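4. Pliage et rangement de la housse Wasska

La housse Wasska est livrée pliée par une machine, ou par quelqu'un de très patient. Vous n'obtiendrez pas le même résultat. Visez un rectangle.

4.1 Préparation

1. Dégagez une table. Les miettes comptent comme des objets.
2. Posez la housse en tas, côté étiquette vers vous.
3. Cherchez un coin. Un vrai : les plis imitent très bien les coins.
4. Passez la main à plat sur le tissu et retirez les peluches une par une.

Remarque : l'ancienne notice Stistgate conseillait de secouer la housse par la fenêtre. Nous ne le conseillons plus. 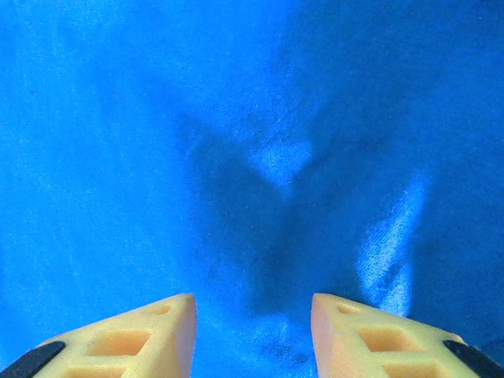
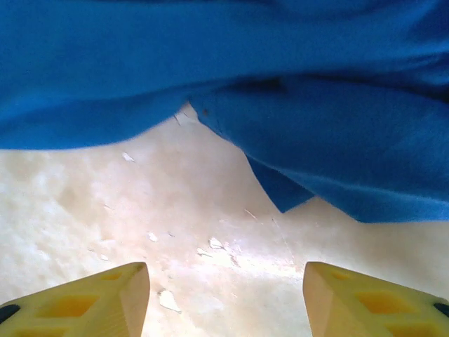 Fig. 7 – Tissu bleu avant pliage. Sur la seconde vue, une pointe retombe vers la table.

4.2 Pliage

5. Saisissez la pointe qui pend et ramenez-la vers l'extérieur, sans tirer d'un coup sec.
6. Déroulez les bourrelets à la main. S'ils se reforment, recommencez. Ils se reformeront.
7. Pliez en 2 dans la longueur, puis encore en 2, jusqu'à une largeur de 27 cm.
8. Roulez sans serrer et glissez le tout dans le sac Grudby.

Attention : ne repassez jamais la housse. Le fer gagne toujours, mais le tissu ne s'en remet pas.

Remarque : le sac mesure 25 cm de large. Le service Insaurralde est au courant. Appuyez.

4.3 Taches et petits points sombres

Brossez d'abord à sec. Si le point part, c'était une peluche. S'il reste, tamponnez à l'eau froide et reportez-vous au chapitre 6.

Notice révisée le 08/06/2021. Réf. pièce 101.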